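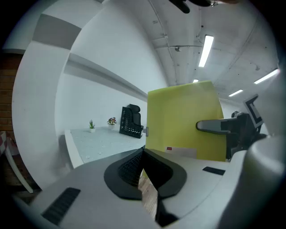 A yellow-green panel with a white card and a small red label.

Print this article | E-mail this article

The Case for Keeping the Town Clerk's Counter Open

March 23, 1999

The Prondham town council will soon decide whether to close the public counter on the ground floor of the municipal building and move its work to a telephone line and a mail center in Mukach. The proposal has been presented as a matter of housekeeping. It deserves a fuller debate than that word invites.

The savings are real and should be stated fairly. The consulting firm Provis, which was hired to review the town's office costs, found that the counter handled 696 visits in July, the slowest month of its study. It concluded that 70 percent of those visits could have been handled by mail. On that basis it recommended that the counter close within 90 days of a vote.

This newspaper does not dispute the count. We dispute what has been drawn from it. A visit that could have been handled by mail is still a visit that a resident chose to make, often on a lunch hour, and the report does not ask why. Anyone who has waited in that line knows some of the answers. A form asks for a parcel number, and the resident does not know where to find it. A widow has been told to bring "proof of title" and has brought everything in the drawer. A contractor needs to learn whether a permit covers a porch roof as well as the porch. In each case the clerk settles in a moment what a returned envelope would take weeks to settle.

The remaining 30 percent receive almost no attention in the report. They include marriage licenses, sworn statements and the inspection of original records, all of which require a person to appear. Under the proposal these residents would travel to Mukach, where there is no evening bus. Those who drive will manage. Many of those who do not are elderly, and they are the same people least likely to be comfortable with a recorded telephone menu.

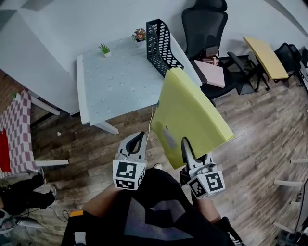
There is also the matter of the records themselves. Deeds, plats and minute books have been kept in Prondham since the town was chartered, and the public has been free to ask for them across a counter. The proposal would send the older volumes to storage and supply copies on request, for a fee not yet set. A right that must be exercised by mail, for a price, is a smaller right than the one residents hold today – and the council should say so plainly if that is what it intends.

Supporters point to the neighboring town of Sison, which closed its counter 2 years ago. Sison did lower its payroll. It also had to hire temporary staff to clear a backlog of license renewals, an expense that was charged to a different account and does not appear in the comparison given to the council. We would ask that the full figures be placed before members prior to any vote.

A reasonable middle course exists. The counter could open four days a week, with one late evening, while routine renewals are encouraged by mail. The council could review the results after a full year, including the busy spring season that the Provis study left out.

Town government asks a good deal of its residents in taxes, filings and fees. A staffed counter during posted hours is a modest thing to offer in return, and the council should vote to keep it.

E-mail this article | Print this article
Comments (2)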